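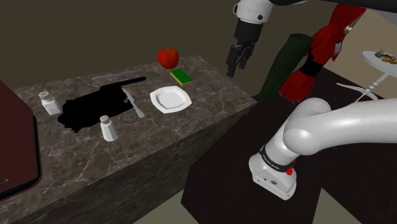
Failure reviewer wanted, robot manipulation (part time, remote or in Irwood)

Hi, I'm Haf Gronow and I run the small testing group at Trisar. We teach robot arms to do kitchen chores, first in simulation and then on a real arm in our Irwood lab, and I need somebody who likes looking at things going wrong. If you're the kind of person who watches a dropped cup three times to see which finger let go first, please keep reading!

Some background, so you know what you'd be walking into.

In March we had a bad afternoon. We'd been training a controller to pick up a salt shaker and set it down somewhere else on the counter, and the simulated numbers looked great. We moved it over to the real arm. It went down for the shaker, closed, lifted a little, and then for no reason any of us could see it went down again and kept pushing. The shaker broke, one of the fingers bent, and Josué Figueiredo hit the stop button. He was behind the line where he was supposed to be and he wasn't hurt. I was still pretty shaken up, and we shut down that arm the same day. It hasn't run a learned controller since.

Then we went back to the simulator and found that the trouble had been sitting there all along. Our automatic check called a pickup good if the shaker left the counter and both fingers were touching it. It had nothing to say about how the shaker was being held, or what the arm did next. So a shaker pinched at a bad angle passed. A shaker that slid halfway out and got caught again passed. Worst of all, runs where the arm lost its grip and drove back into the countertop passed too, as long as the shaker had been up for a moment first. The controller had learned the stab-and-regrab move from us, because we'd been telling it that was fine.

Prakash Chacko and I sat down and watched 170 of those runs by hand. Prakash flagged things I'd missed, and I flagged things he'd missed, and we disagreed on a lot more than I expected. Is it a slip if the shaker turns but stays put between the fingers? Does it matter if the hand brushes the plate on the way in? We ended up with a written guide (long, a bit cranky, full of footnotes) and a much better idea of how much of this needs a person. There are 1565 runs in the full set. We can't do them all ourselves and keep the rest of the lab going, so I'm hiring.

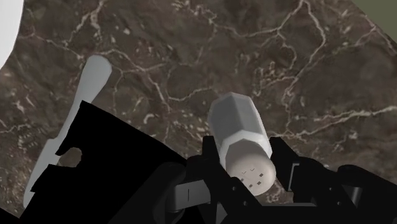 Shaker held between the two fingers over the marble counter, simulated kitchen.

What the work is like

You'd open a run in our viewer, play it through from the camera views, and write down what happened and when. First contact, first slip if there is one, anything the arm hits that it shouldn't, how the thing ends. You pick from a list of labels and then there's a box for plain words, and I care about the plain words more than the labels. "Looks like it grabbed the cap and the body rotated away" is gold to us. So is "can't tell, the arm is in the way." Please say that when it's so. A confident guess is how we got here in the first place.

You'll be looking at the same sort of counter a lot, I won't pretend otherwise. Same shaker, same knife, same plate, over and over. Some of the runs are dull. Some are pretty funny. A few are the kind where you stop the playback and call somebody over, and those are the ones I'm paying for.

Once you've got the hang of it, you'd join our weekly call and argue with us about the guide. Thaís Lins is rewriting the automatic check and she'll use your notes to decide what it should catch. She'll also push back on them - in a friendly way, but be ready for it. Nothing goes back onto the real arm until she, Josué and I have all signed off, and your review is part of what we sign.

Hours and pay

14 hours a week for 11 weeks, paid hourly at our regular contractor rate, which I'll send you before we talk so we don't waste each other's time. Training hours are paid. You choose when you work apart from the call. There may be more after that if we start on a second set of objects, but I can't promise it.

You can do all of this from home on an ordinary laptop with a decent connection. If you'd like to come to Irwood you're welcome, and there's a desk. You would not be operating the arm, and while it's powered up, visitors stay outside the fence with one of us.

Who I'm looking for

No robotics degree needed, and you don't have to write code. Patience matters, and so does writing a clear sentence. People who have done inspection, lab work, sports officiating, proofreading or claims handling would probably be good at this. If you've worked around machinery and have opinions on near misses, I'd love to hear from you. One of our best reviewers on an earlier project came from a bakery.

You do need to be comfortable telling me that I labeled something wrong. It'll happen in your first week.

How to apply

Send a short email to Kátia Rocha in our office with "failure reviewer" in the subject line. Skip the cover letter. Instead, tell us about a time you noticed something was off that other people had passed over - at work, at home, anywhere - and how you wrote it up or explained it. Half a page is plenty. A resume is fine if you have one handy.

We're taking applications until Apr 3, 2023. Everybody on the short list gets a paid trial, which is a handful of runs and a copy of the guide, and you'll get my notes back on it whether or not we end up working together. Questions about the job itself can come straight to me, Kátia will forward them.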